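**Home task recorders wanted, Salem area (paid, part time)**

Dravside is teaching robots to do ordinary housework, and we learn best from people who already do it every day. You'd use a pair of hand-held grippers, one for each hand, to fold, stack and tidy in your own home while the grippers record how you move.

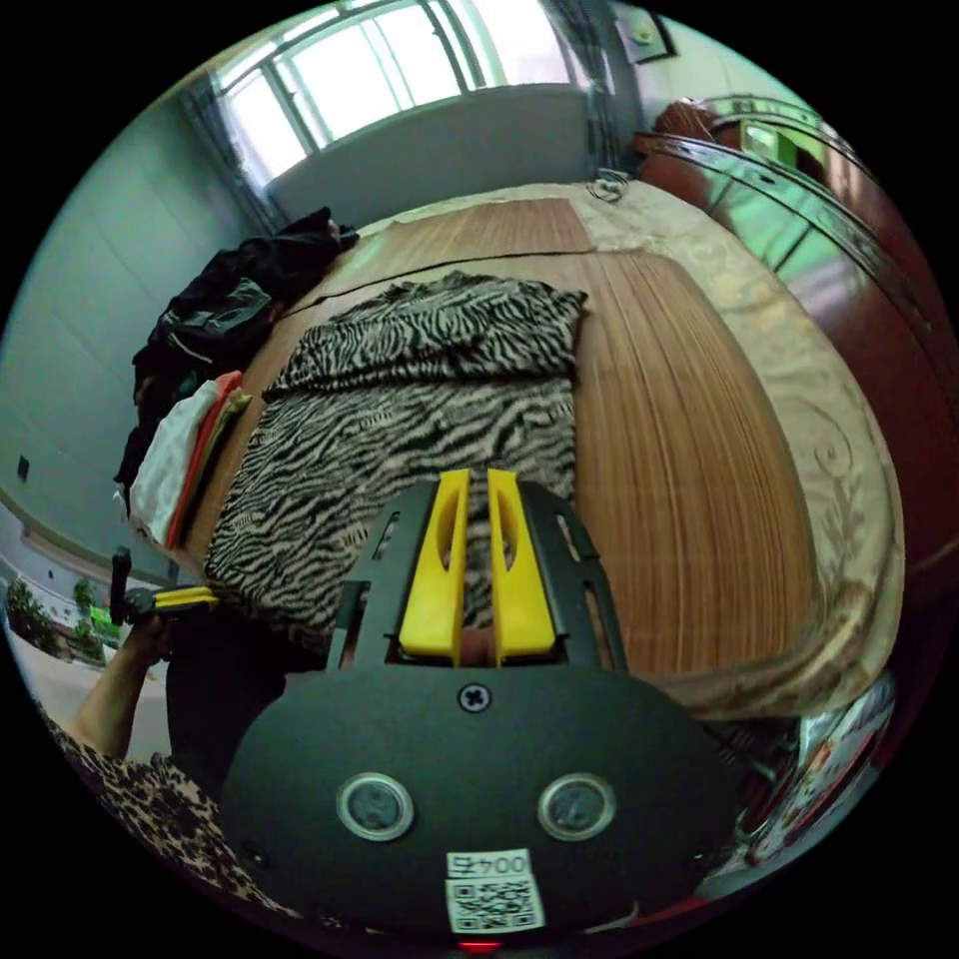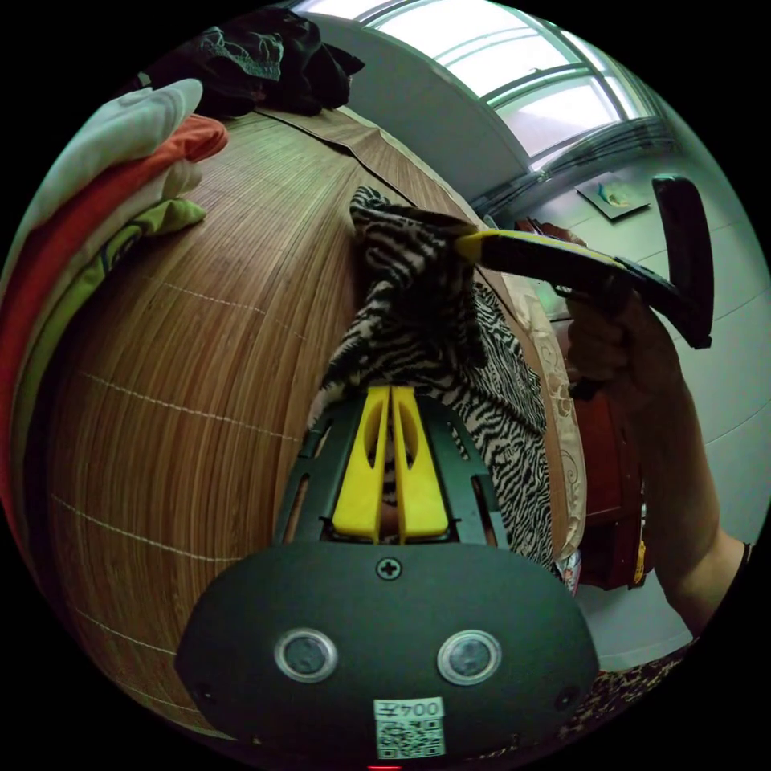
*Bedroom session: zebra-print bedding and the two-gripper setup.*

We're looking for 7 people to start in June. No robotics background needed! If you can fold a blanket and don't mind folding it again (and again), we'd love to hear from you.

- 2 sessions a week, in your own home
- Training with Souad Erraji before your first session
- Good daylight and a bed or table you can walk up to
- Comfortable using both hands at once

Our goal is 1,000 recorded folds, and the first 400 are already in. Come help with the rest!

To apply, write to Taha Mansour at Dravside and tell us which chores you do most.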